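Cheguei ao laboratório numa terça-feira, com vinte perguntas no caderno, e acabei por fazer umas quatro. A culpa é da Pouran Rezaei, que começa a responder antes de eu chegar ao ponto de interrogação (e ainda bem!). O tema era o método que ela e o Vasco Vilela andam a afinar desde agosto: ensinar um braço robótico a escolher onde pegar num objeto quando os objetos estão todos encostados uns aos outros.

"As pessoas acham que o difícil é fechar a pinça", diz-me ela, já de pé, a caminho da bancada. "Difícil é decidir por onde entrar. Uma bola sozinha é fácil. Uma bola encostada a uma corda, com um copo deitado ao lado, já é outra conversa."

O sistema chama-se Custholm e a ideia base conta-se depressa. Em vez de apostar logo na melhor pega, o programa propõe 20 candidatas, simula um pequeno toque em cada uma e descarta as que arrastariam os vizinhos. Só depois é que o braço se mexe.

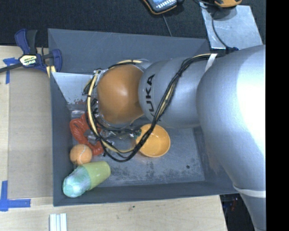 Grupo de Manipulação Robótica · Laboratório Amden

Fiquei um bom bocado a olhar para a caixa. Taça laranja, bola de ténis, corda enrolada, plástico transparente amarrotado... Perguntei ao Vasco qual era o pior de todos e ele nem pensou: "O plástico. Brilha, deixa ver o que está por trás, e a câmara de profundidade inventa buracos onde não os há. A corda vem logo a seguir, porque muda de forma mal lhe tocamos."

E resultados? Aqui a Pouran puxou do portátil. Em 300 tentativas com a versão antiga, o braço tirou o objeto certo à primeira em 183. Com o toque simulado, em outras tantas tentativas, a taxa de sucesso chegou a quase o mesmo valor nos objetos rígidos, o que me deixou um bocadinho desiludida, confesso. Ela riu-se. "Espera. Vê os moles." Nos moles a diferença salta à vista: a corda, que antes vinha quase sempre com companhia, passou a sair sozinha na maior parte das vezes.

O preço é o tempo. Cada decisão demora agora três segundos, e o Vasco acha demasiado. "Numa demonstração ninguém se importa. Numa linha a sério, importam-se todos."

Quis saber o que vem a seguir. Vão testar o método com objetos que o programa nunca viu, escolhidos pelo Shahab Salehi, que não participou no treino e guarda a lista em segredo. A Pouran já tentou espreitar duas vezes. "Disse-me só que há uma coisa de malha", conta ela, "e desde então que não durmo descansada."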